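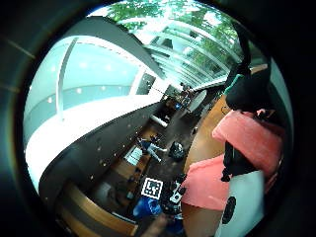
Werkstatt- und Küchentipps, Teil 9: Wenn die Maschinen mitarbeiten

Stand: 19. Oktober 2019

In unserer Halle gibt es ein Glasdach, eine lange gebogene Theke aus Holz und viel dunklen Boden. Seit Juni arbeiten wir bei Rustby mit zwei Automaten: der Plimar reinigt in der Nacht den Boden, und der Ganitz sortiert hinten in der Spülküche das Geschirr. Ich wurde von mehreren Kolleginnen gebeten, unsere Erfahrungen aufzuschreiben. Deutsch ist meine dritte Sprache, ich bitte deshalb um Geduld bei manchen Sätzen.

Die Tipps sind für Küche, Theke und Hausdienst. Manche kann man auch zu Hause brauchen, wenn man dort einen kleinen Saugroboter hat.

Boden freimachen vor dem Feierabend

Taschen, Rucksäcke und Kabel sind für den Plimar das größte Problem. Er fährt um eine harte Kiste sauber herum, aber einen weichen Riemen zieht er ein. Wir haben einmal einen Schultergurt mit der Schere aus der Bürste geschnitten, und es dauerte bis zum Mittag.

Machen Sie also eine Runde, bevor Sie das Licht löschen. Beginnen Sie an der Wand und gehen Sie zur Theke, immer in derselben Richtung. Gefundene Taschen kommen auf einen Stuhl oder in das Fundfach. Kabel von Laptops und Bildschirmen werden aufgerollt und mit einem Klettband befestigt. Wer kein Klettband hat, nimmt die Drahtklammer von einer Brottüte.

Leichte Tischchen mit einem einzigen Fuß stellen wir zusammen in eine Ecke. Der Automat berührt sie nur sanft, aber auf einem glatten Boden wandern sie mit der Zeit.

Kaffeeflecken nicht der Maschine überlassen

Früher haben wir jeden Fleck sofort gewischt. Mit dem Automaten kam die Gewohnheit, zu sagen: Das macht er in der Nacht. Bei Staub und Krümeln ist dies richtig. Bei Milch und Sirup ist es falsch, weil die Bürste den Zucker dünn verteilt und am Morgen die Schuhe kleben.

Ein feuchtes Tuch, lauwarmes Wasser, ein Tropfen Spülmittel. Danach mit einem trockenen Tuch nachreiben. Das Tuch für den Boden hat bei uns einen Knoten an der Ecke, damit es niemals auf der Theke landet.

Die Holztheke bleibt Handarbeit

Kein Gerät pflegt uns die Theke, und ich bin darüber froh. Eine gebogene Kante verlangt eine Hand. Wischen Sie mit der Faser und nicht im Kreis. Die Stelle, wo die Gäste ihre Unterarme ablegen, wird zuerst stumpf, dort also etwas öfter nachpolieren.

Wasserringe lassen sich oft mit einem weichen Tuch und ein wenig Möbelpolitur entfernen. Prüfen Sie zuerst an einer Stelle, die man von vorne nicht sieht. Essigreiniger, Scheuermilch und die grüne Seite vom Schwamm bleiben bitte in der Küche.

Unter einem Glasdach bleicht das Holz ungleich. Zuckerdosen und Aufsteller sollen darum jede Woche den Platz wechseln, sonst hat man später dunkle Kreise, die man nicht mehr wegbekommt.

Geschirr für den Ganitz vorbereiten

Der Ganitz greift Tassen und Teller vom Band und stellt sie in die Körbe. An einem starken Tag haben wir 217 Tabletts gezählt, und er hat sie alle geschafft. Aber er braucht Ordnung vor sich, und diese Ordnung machen wir.

1. Löffel aus den Tassen nehmen. Er erkennt eine Tasse mit Löffel nicht als Tasse und lässt sie stehen.

2. Papierservietten in den Abfall, auch die ganz kleinen Stücke. Nasses Papier klebt an den Fingern des Greifers.

3. Schwere Schüsseln von Hand tragen. Unsere Grenze liegt bei 400 Gramm. Wir haben eine alte Küchenwaage neben das Band gestellt, und nach wenigen Tagen hat keiner sie mehr gebraucht, man spürt es im Handgelenk.

4. Gläser mit Sprung sofort aussortieren. Fahren Sie mit dem Fingernagel am Rand entlang, aber nur außen.

5. Abends die Greiffinger mit einem fusselfreien Tuch abwischen. Kein Alkohol auf dem Gummi, er wird davon hart.

Was sich für uns geändert hat

Ich will es nicht schöner schreiben, als es ist. Im Juni hatten wir Sorge um die Stunden. Die Stunden sind geblieben, aber sie liegen anders. Die Nachtreinigung ist kürzer geworden, dafür steht am Vormittag eine Person mehr vorne bei den Gästen. Für manche ist das gut. Booker Quintanilla hat achtzehn Jahre lieber allein in der Nacht gearbeitet und musste sich an das viele Sprechen gewöhnen. Er macht jetzt zwei Frühschichten und darf den Rest der Woche im Lager sein, das hat er so verlangt und bekommen.

Die Schultern tun weniger weh, das sagen fast alle aus der Spülküche. Dafür ist man müde im Kopf, wenn der Ganitz dreimal in der Stunde piept. Wir haben ausgemacht, dass immer nur eine Person auf das Signal reagiert und dass man sich nach der Pause ablöst. Vorher sind alle gelaufen.

Darnell Okafor führt das Störungsheft. Es ist ein gewöhnliches Schulheft an einer Schnur. Hinein kommt die Uhrzeit, was die Maschine gemacht hat und was geholfen hat. In der ersten Zeit waren es 19 Einträge in einer Woche, und die Hälfte davon betraf dieselbe Türschwelle. Ein Stück flache Gummirampe hat genügt. Ohne das Heft hätte jede Schicht gedacht, es sei ihr eigenes Pech.

Kleine Regeln für den Umgang

Schreiben Sie die Telefonnummer der Wartung mit wasserfestem Stift auf Klebeband und kleben Sie es an die Wand neben der Maschine, auf Augenhöhe. Am Gerät selbst wird sie beim Putzen abgerieben.

Zeigen Sie jeder neuen Person am ersten Tag den roten Knopf, und lassen Sie sie ihn drücken. Wer ihn schon einmal gedrückt hat, hat davor keine Scheu mehr.

Lange Haare zusammenbinden, Bänder und Riemen unter die Schürze. Das galt am Band schon immer und gilt mit dem Greifer noch mehr.

Sensoren reinigt man trocken, mit einem Brillentuch. Küchenpapier macht feine Kratzer, und nach einigen Wochen sieht der Plimar Hindernisse, die es nicht gibt.

Die alten Besen nicht wegwerfen! Im Pettigrew-Saal nebenan ist der Teppich zu hoch für den Automaten, und bei Stromausfall kehren wir sowieso wieder selbst. Hängen Sie den Besen mit den Borsten nach unten frei auf, ohne dass sie den Boden berühren, dann bleiben sie gerade.

Im nächsten Teil geht es um Filter: wie oft man sie klopft, wann man sie wäscht und wie lange sie trocknen müssen.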